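Storage in the Small Bedroom: Notes on the White Shelving Unit

6/7/21
Posted by Ingegerd Rønning

Print this page | E-mail this page

Readers of this page will recall that the small bedroom was repainted in January and that its furnishing was postponed. A shelving unit has now been placed against the wall, and the present entry records how it is to be used.

White cubby shelving and a red basket:
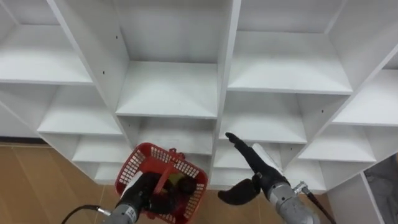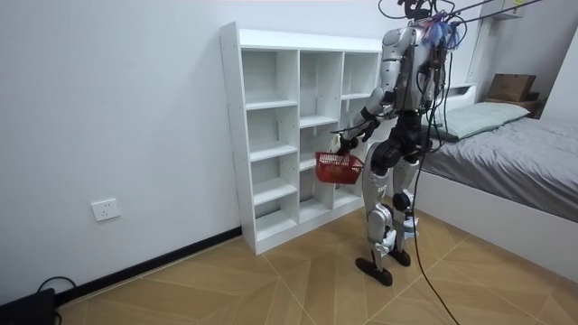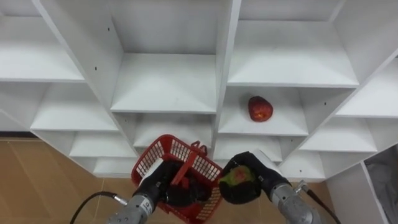 The unit was ordered from Hägglund after a comparison with the Flullmont model, which was two inches too deep for the room. The price was $126, and delivery from the Wutlow warehouse was included. Assembly required one evening. The instructions were adequate, although the diagram for the upper shelves should be read twice before any peg is inserted.

The following arrangements will apply. Books are to be kept in the lower compartments. Items in daily use, including reading glasses and correspondence, will be assigned to the middle rows. The top board is reserved for a lamp, to be purchased separately. Food may be carried to the room in a basket but should be returned to the kitchen by evening.

Several correspondents have recommended doors. This suggestion was considered and declined, as open compartments are easier to dust and the room does not allow much space for a door to swing. The matter may be reviewed when the curtains have been hung. The curtain fabric is on order from Amatier and will be the subject of a separate entry.

Contact | Copyright Ingegerd Rønning. All rights reserved. | Back to top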